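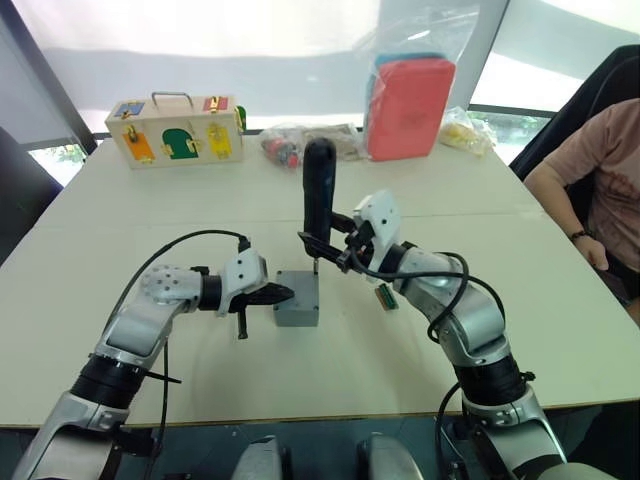

For our urban design studio I got the old Dornau freight yard in Urkport, and my job was to figure out whether you could put housing on it without wrecking the one shortcut everybody in the neighborhood uses. The city's rules ask for ground-floor space that isn't apartments, and my first draft just said "retail," which my instructor, Snædís Kragh, circled twice. So I went with light workshops instead, the kind of place where small things get built and repaired, and the people upstairs never have to hear a truck. That one change moved pretty much everything else on my plan.

The site is long and skinny, with Inden Street on the north and the rail embankment on the south. I tried two layouts. The first was a solid bar along the street, and it looked great in the model, but it put the courtyard in shade for most of the day. The second broke the bar into 4 blocks with gaps between them, and the shortcut runs through the widest gap. I lost 17 apartments doing that. I still think it was worth it!

Thịnh Đàm and I spent a Saturday out there asking people how they cross the yard (my feet have not forgiven me). We got 709 crossings on our tally sheets, way more than I had guessed, and most of them headed for the Ellwood bus stop. I had drawn the path going to the train station. Oops. I bent it east, moved the bike racks, and gave the corner block a covered passage.

Parking is the part I'm least happy with. Bence Kiss told me at the midterm review that my ramp was too steep, and he was right — I fixed it by making it longer, and now it eats into the workshop storage. Lungile Hendricks suggested sharing the garage next door, but I never heard back from the owner, so the drawings still show the ramp.

If I had another month I'd redo the south side. The balconies face the tracks and I only have a rough idea of what the noise would be like. The section drawings and the shade studies are in the appendix.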